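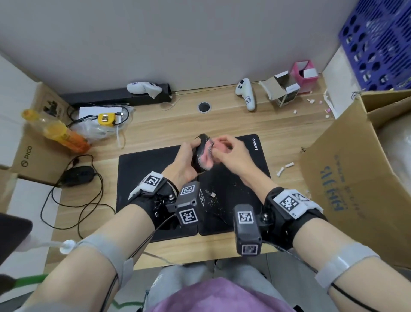
Most people wipe the keyboard and forget the mouse, according to one respondent to a workplace survey carried out in June by Musia, the office care company. The remark is printed on the opening page of the company's new guide to desk cleaning, which is released today.

MUSIA PUBLISHES FREE DESK CARE GUIDE FOR SMALL OFFICES

By Musia Press Office
August 11, 2023

Print this release | E-mail this release

Musia has announced the release of "The Clear Desk," a free guide to the cleaning and upkeep of shared work surfaces. The guide was prepared with the furniture maker Bennani and is intended for small offices, study rooms and homes where more than one person uses the same desk.

The guide draws on replies from 123 people at 18 workplaces. Respondents were asked how often they cleaned the items they touched during the day, what they used to clean them, and where they put things that had no fixed place. Mouse pads were among the items most often left out of regular cleaning. Loose cables were the most common complaint -- ahead of crumbs, old packaging and drink bottles.

"A desk is cleaned more often when it can be cleared in a few minutes," the company said in a statement. "Our advice is to deal with the small items first and the surface last."

The section on computer mice recommends that a wired mouse be unplugged before any cleaning begins. The underside should be brushed with a small dry brush, with attention to the edges of the feet and the area near the sensor. Crumbs should be shaken from the pad into a waste bin and the pad wiped with a damp cloth. It should be left to dry flat before it is used again. Any small metal or plastic part found during cleaning should be set aside in a dish until its origin is known.

A separate section deals with cables. Readers are advised to lay each cable out at full length, check the connector for dust and bent metal, and coil it without tight bends. Cables that have not been used in a year should be labeled and moved to a drawer. Desks with a cable opening in the top should have it cleared of dust at the same time.

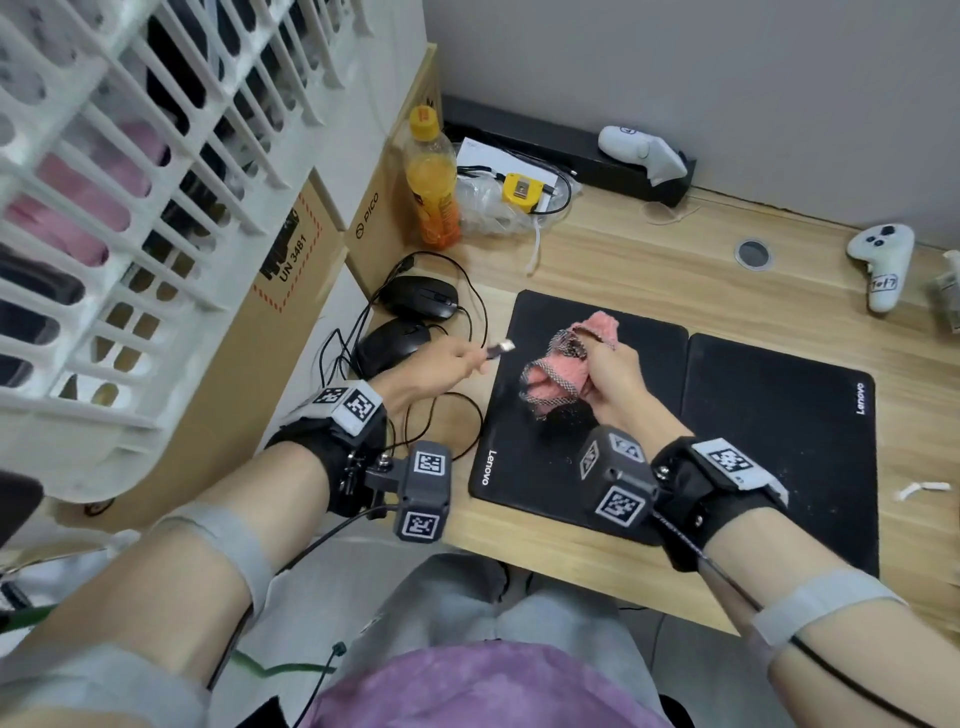
A desk with two mouse pads, wired mice and a tape measure.

The guide also covers game and VR controllers, which many respondents reported keeping on the same desk as their computer equipment. Musia recommends a dry cloth for buttons and grips and a fixed resting place at the back of the desk. Where several controllers are in use, each should carry a label.

Cloth items used for wiping should be washed apart from kitchen towels. Foam scraps and other packing material should be removed before the desk is wiped.

"The Clear Desk" runs to 23 pages and includes a one-page checklist that may be copied for staff use. Printed copies will be supplied with all new desks in the Bennani Grundis line. Workplaces may also request copies directly from Musia at no charge -- up to 3 per address.

Contact: Musia Press Office
Copyright 2023 Musia. All rights reserved. | Back to top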